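Section 5. Tidying and Sorting Chores

5.1 What to expect before you start

This part of the guide covers the chores people ask us for most: clearing a table, putting things back in a holder, and moving small items from one spot to another. If you have read the forums, you have probably seen both extremes, the folks who say home and shop robots are useless and the folks who think they will be folding the sheets by August. We sit somewhere in the middle, and we are excited to be there! A two-finger arm running Prirkau 2 can do a surprising amount of real work on a flat surface, provided you set up the surface well and pick the right job.

Over our last round of bench trials, Liesbeth Coppens logged 1,278 pick-and-place attempts on everyday things: cups, spoons, spray bottles, tubes, sockets, boxes of screws. The arm is happiest with stiff objects that stand up on their own. It still has a hard time with cloth, thin plastic bags, and anything lying flat against the table. Keep that in mind as you choose your first chore, and you will have a much better afternoon.

5.2 Chores by difficulty

Good first chores
Standing cups or bottles, moved to a tray
Tubes and markers, lifted from a rack or holder
Small boxes, lined up along a wall

Worth trying once the first group works
Spoons and forks into a drawer insert
Screw caps, loosening only
Sockets and drill bits back into their case

Still hard
Folding towels or shirts
Picking up paper, coins, or washers
Wiping up a spill and knowing when the job is done

Note: The third group isn't blocked in the software. Go ahead and try it, and please send us what you find. Arnout De Bruijn got a washcloth folded in half on his 14th attempt, and the whole office came over to watch.

5.3 Preparing the work surface

1. Clear the table of everything that isn't part of the chore.
2. Wipe the surface and let it dry. Crumbs and specks can be picked up by the detector as objects, and the arm will politely try to grab them.
3. Check the lighting. Even light from overhead is best. A desk lamp off to one side throws hard shadows that move when the arm moves.
4. Place the holder or tray where the arm can come at it from above with its fingers open.
5. Leave open space next to the holder, at least as wide as the open gripper, for setting things down.
6. Press Home on the Conik controller and wait for the steady tone.

Caution: Keep hands, sleeves, and hair away from the arm once the tone sounds. It can start moving without further warning.

5.4 Teaching a rack chore

Racks are our favorite place to start. The holes keep everything upright and evenly spaced, so the arm has a fair chance of getting it right, and you can see at a glance what went wrong when it doesn't. The steps below are for lifting capped tubes out of a rack and standing them in a second holder. Use empty tubes until you trust the setup.

1. Choose New Chore, then Rack, then From Above.
2. Guide the arm by hand until the fingers are over the first tube. Press Mark.
3. Set the grip to Light. Go up one step at a time if a tube slips.
4. Guide the arm straight up until the tube is clear of the rack, and press Mark again.
5. Guide it to the second holder, lower the tube, and press Release.
6. Run the chore at Slow speed and keep one hand by the stop button.
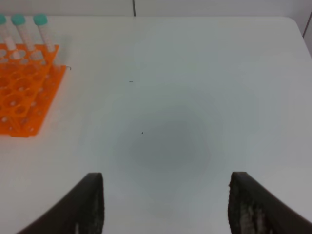 7. If the first tube goes well, choose Repeat Row and enter the number of tubes.
8. Watch the whole row at Slow before changing to Normal.

Our longest run so far without a person stepping in is 57 tubes, refilling the rack between rows. A patient human would have finished well ahead of it, but that human could not have been making soup at the same time.

Note: Tubes close together are harder than tubes with a gap between them, as the fingers need room on both sides. If the arm nudges a neighbor on the way down, turn the wrist by a quarter turn and mark the first position again.

Caution: Don't use the rack chore with glass, with hot liquids, or with anything you would mind having on the floor.

5.5 If something goes wrong

The arm stops above the rack and does nothing.
It can't tell the object from what is behind it. Move the rack to a plainer spot or change the light, then run Detect again.

The fingers close beside the object.
The rack has shifted since you marked it. Put a strip of non-slip mat underneath and repeat steps 2 through 5.

The object drops on the way.
Raise the grip by one step and look at the finger pads. Worn pads can be swapped in a few minutes (Brouwer pad set, see Section 9).

The arm lifts the rack along with the tube.
We have all seen this one. Clamp the rack down, or use a Bollby base plate under it, and go back to Light grip.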